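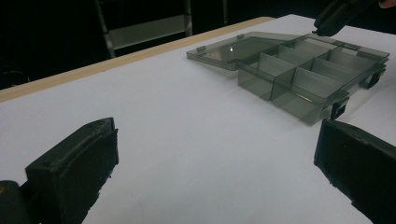

Does a box with fixed compartments help people keep small parts sorted at home? Mostly it does, as long as the compartments are decided on before the parts arrive and the box is left open within reach of wherever the work is done.

Last updated June 2022

3.2 The hinged organizer as a sorting surface

We came to the divided box fairly late in the study, after the jars and the drawer units, and it quickly became our favorite thing to watch people use. A jar holds one kind of part, and a drawer has to be pulled out each time. A hinged box, once opened flat, gives a person a whole set of small bins and a shallow lid to work beside. The type we discuss in this section has a tinted see-through tray, a flat lid that folds all the way back, and thin walls between the compartments (Figure 3).

Figure 3. Translucent smoky-gray organizer laid open on a white tabletop, lid to the left and divided tray to the right. A long divider splits the tray into a front row and a back row.

The long divider matters a great deal. In our home visits in Vallholm, people treated the two rows as two different places almost from the start. Screws and bolts went in one row, and everything that goes with them (washers, nuts, the odd spacer) went in the other. We had not suggested this! Of the 70 households that took part, 4 told us they had tried a box with no long divider and had given it up within a month, usually after one bad spill between neighboring sections.

The lid turned out to be far more useful than we had guessed. Several people used it as a holding area for parts they could not name, and then went through that little pile at the end of the session. One man in the Lindholm group called it his "thinking tray" – a term we have happily borrowed in our notes. The habit has a cost, though. A lid with loose parts on it can't be closed, and a box that can't be closed tends to stay on the table until somebody needs the table for dinner.

Space is the other limit. Lying open, a hinged box takes up close to twice the room it needs when shut, and people with small tables felt this right away. Those who used the Tredura layout, in which the lid points away from the sorter's writing hand, complained less about bumping it. We can't say from our data whether the direction of the lid was the reason, as the same people also tended to have larger tables.

See-through plastic drew strong opinions. Most participants liked being able to check what was inside a closed box from above. A few found the gray tint too dark for evening work and wished for clear plastic, and two glued a sample of each part to the outside of the lid. Over the full study we logged some 417 sorting sessions, and the lid samples were still in use when we made our last visits in July. We think this simple trick deserves a proper test of its own – labels took longer to make and were often out of date.

Yasir Orakzai carried out the visits reported in this section and coded the session notes. The boxes left with households were returned or kept as people wished. The Pluvetti drawer units are treated separately in Section 3.3.

Related items
Jars, tins and tubs: single-part storage in the home workshop
Pluvetti drawer units: notes from the first visits
Sorting by size or by use? A short report from Lindholm
The Tredura layout for small tables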